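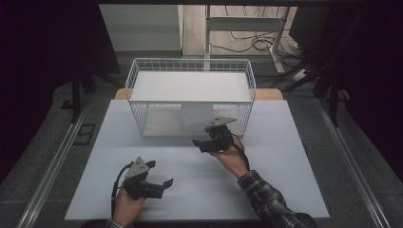
The storage life of a fresh or dry food depends on the food itself and on how it exchanges water vapor and gas with the air near it. The second factor is set by the container. An open container places almost no barrier between the contents and the room. A white wire-mesh basket standing on a table is a case of this kind: air passes through the sides, so the relative humidity next to the contents stays close to that of the room. Onions and winter squash keep well under these conditions. Leafy greens lose water through the leaf surface and wilt.

A closed container limits the exchange. Vapor given off by the food collects in the headspace until the air there nears saturation, after which net water loss from the food almost stops. If the wall temperature then falls below the dew point, water condenses on the inside. The standing water supports mold growth, and for this reason closed storage is normally paired with a steady temperature.

In the Hegyi trials, whole carrots were held at 2 °C in open and closed containers for 18 days. The results are given in Section 8 and are used there to work the first set of mass balance problems.

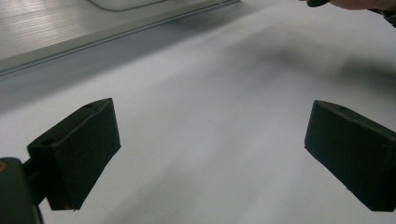
Chapter 2. Water Vapor and the Container Wall
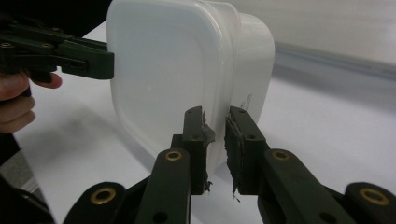

Bukola Isah

Water vapor leaves or enters a closed container by two routes. The first is permeation through the wall. The rate rises with wall area and with the difference in vapor pressure, and falls as the wall becomes thicker. The second is leakage at the joint between lid and rim. In a translucent plastic food container with a flat base and a rounded-corner body, the wall is thin compared with its area, yet leakage at the rim is often the larger term.

The two routes are treated separately in this chapter. Permeation is covered first, under the assumption of a perfect seal. The Candine method for measuring leakage is introduced after that, and the assumption is dropped.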